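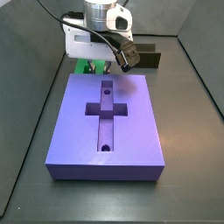
The arm at work over the big purple block.

October 12, 2021

Home with sore feet and a bag full of leaflets, and I want to get this down before bed because I had such a good day. Prastau opened its doors to visitors and Babita had put both our names down back in May, which I'd forgotten all about until she rang on Sunday to ask who was driving. (Me, as usual.)

The building went up in 1925 as a woollen mill and you can still see where the looms were bolted down in the entrance hall. They only let 14 people round at a time, so we sat on a bench with our name stickers on and ate Babita's cheese scones until our turn came. She'd talked to most of the queue by then.

Our guide was Dwayne Kasprzak, a big cheerful man who used to fix harvesters. He took us straight past the offices to what he called the small cells, and I'm glad, because that's where I could have stayed all afternoon. Each one is like a little grey-walled stall with an arm hanging down into it. The one I liked best had been given a purple block with a cross cut into the top, like a giant version of the posting toys the kids had, and a green piece to deal with. It sounds like nothing much! But I stood there with my nose practically on the rail. The colours are lovely too, I'd expected everything to be the colour of a filing cabinet.

Dwayne asked what we thought would be hard about it, and a man in a cycling jacket said the weight, and I said letting go. Dwayne pointed at me and said "that's the one" and I was ridiculously pleased with myself. He said picking a thing up forgives you a bit, but when you set it down into a space its own shape you have to arrive square, and people do it by feel without ever thinking. I thought of Dad getting drawers back into the sideboard.

After that he brought up the close view for us.

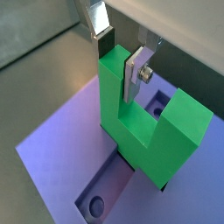

Two fingers on one upright of the green piece, just over the purple.

I hadn't realised how neat the fingers are, all bevelled metal, with a dark pad on one of them. From back at the rail you mostly notice the big pale body of the thing and the cable. Up close it's more like watching someone with tweezers. I asked whether it could feel what it was holding and got a long answer from Rocío Esquivel, who writes the programs. I followed perhaps half of it. She drew me a diagram on the back of my leaflet, which I'm keeping, though I've already lost track of which arrow is which.

Babita wanted to know if one could ice a cake. Rocío took it quite seriously and said the piping bag would be the trouble.

We had tea at three in the old dye room, then Babita talked Dwayne into letting us go back to the cells for another look while the next group was still in the hall. 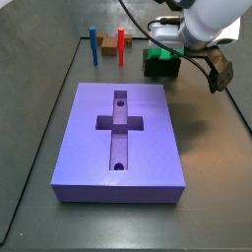
I tried to work out which bits belonged together. The brown cross at the back behind the red peg was easy enough, I'd have tried that in the purple block first. The green one I was less sure of, sitting up on its black box. Rocío says they swap the shapes about so that the same job never gets too comfortable, and she has a drawer of old ones that didn't print properly. I asked if I could have one and she said to email her. I will, too!

Drove home the long way by the reservoir with the heater on. Babita slept from the roundabout onward. There's a second open day in the spring and I've put it on the kitchen calendar in pen. Must ring Yusri tomorrow and tell him about the fingers, he'd love it, and ask for my ladder back.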